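Plerer 400 Floor Finish, Clear Matte
Water-based two-part finish for indoor wood floors

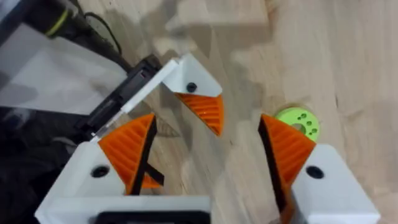
Plerer 400 is supplied as a base and a hardener in separate containers. The two parts are mixed on site and applied by roller or T-bar. The cured film is clear and low in sheen, and it does not yellow pale species to the degree that oil-based products do.

Suitable surfaces
Sanded solid wood, engineered boards with a wear layer that can be sanded, and cork. Waxed floors must be sanded back to bare wood. Do not apply over Lutik oil or other hardening oils until a test patch has cured for seven days.

Preparation
Finish sanding with 120 grit. Vacuum, then wipe with a dry microfiber pad. Moisture content of the wood must be below 12 percent. Veser Primer is required on oak and chestnut - tannin in these woods can darken the first coat.

Mixing
Shake the hardener, pour all of it into the base and stir for two minutes. Leave to stand for five minutes before use. Pot life is 55 minutes at room temperature. Mixed product left in the can past that time may still look liquid but must be discarded.

Application
Two coats over primer, three coats over bare wood. Allow four hours between coats and abrade lightly before the last one. Keep a wet edge and work along the boards. Close windows and switch off underfloor heating the day before.

Data
Coverage per set: 400 sq ft, one coat
Light foot traffic: 12 hours
Furniture: 3 days
Rugs: 10 days
Storage: 41 to 86 °F, protect from frost

Ordering
Item 3036, full set, base and hardener
Item 164, hardener only
Sets are sold through Shirazi counters and by mail. Hardener is not interchangeable with the gloss version.

Technical questions: Bijan Sharifi, floor products. Trade accounts: Touran Ranjbar.

Data sheet revised Saturday, October 30, 2021. Replaces the September issue - drying times for rugs have changed.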